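Paint flaking inside a gray open bin, sand it all or just touch it up?

Home > Workshop and Storage > Paint and Finishes
Asked Aug 21, 2021

Barrett Whitfield

I have a gray open-top bin that sits on a wooden table and gets used every day for small parts and brushes. It came from a used equipment sale in Fleswood, so I have no paperwork for it and don't know what kind of paint is on it.

The sides are tall and flat and most of the finish on them is fine. The trouble is on the lighter gray panel inside, toward the back. The lower part of it is worn and the paint has flaked, and it's darker where it has been scraped. The floor is scuffed too, but I don't mind that as long as it doesn't get worse. There is also a small dark spot near one corner of the floor. It could be a hole or it could be a chip, I haven't had time to clean it out and check.

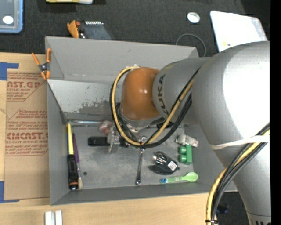 What I want to know is whether I can sand the bad area and put touch-up paint over it, or whether the whole inside has to be stripped. I can give it up for a weekend but not much longer. I picked up a can of Lurkier gray enamel at the Skallbridge store. The label says it goes on bare or painted metal. I also have 79 grit paper, or whatever is left of the pack after I used it on a gate. (Edit: it's 80. I misread my own handwriting.)

Looks don't matter much. I just don't want paint chips getting mixed in with what goes in the bin.

Selina Rainer

You don't have to strip the whole thing. If the rest of the paint is holding, leave it alone and fix the one panel.

First check what is holding and what isn't. Press a strip of strong tape over the edge of the flaked area and pull it off fast. If it brings up paint, move out an inch and do it again. Keep going until the tape comes off clean. Everything inside that line has to come off.

Since it's used and you don't know how old it is, test the paint for lead before you sand anything. The swab kits are cheap. If it comes up positive, don't sand it. Ask your health department what to do next.

If the test is clear, take off the loose stuff with a plastic scraper. 80 grit is too coarse for the edges. You'll leave scratches that show through enamel and the new coat will be thin at the top of each one. Use something like 180 to knock the edge down, then go over the whole panel with 300 or whatever is closest to that at your store, 320 usually. You want to be able to run a finger from old paint to bare surface and not feel a step.

Wash with dish soap and water, rinse, let it dry overnight. Then primer on the bare part, then 2 thin coats of the enamel. Read the can for the time between coats. Most people go back too early and the first coat wrinkles.

The part that will get you is the curing. Enamel is dry to touch in a few hours but it stays soft for days. If you throw metal parts in it on Monday morning you will be right back where you started. I did a tool chest drawer in October once in an unheated garage and I could still dent it with a thumbnail a week later.

For the dark spot, clean it out and shine a flashlight at it from underneath. If light comes through it's a hole. It may be a drain or a screw hole, in which case leave it.

fajardo_garage

Just put a rubber mat in it. Cut one to stand up against the back too. Paint in a bin that gets used every day is going to chip no matter what you put on.

Barrett Whitfield

Thanks both. Ordered the lead swabs. I may do the panel the way Selina says and then put a mat on the floor only, because a mat standing up at the back would slide down on me. Will get the finer paper too.

Selina Rainer

A mat on the floor is fine, but wait until the paint has fully cured. Rubber can stick to fresh enamel and pull it up.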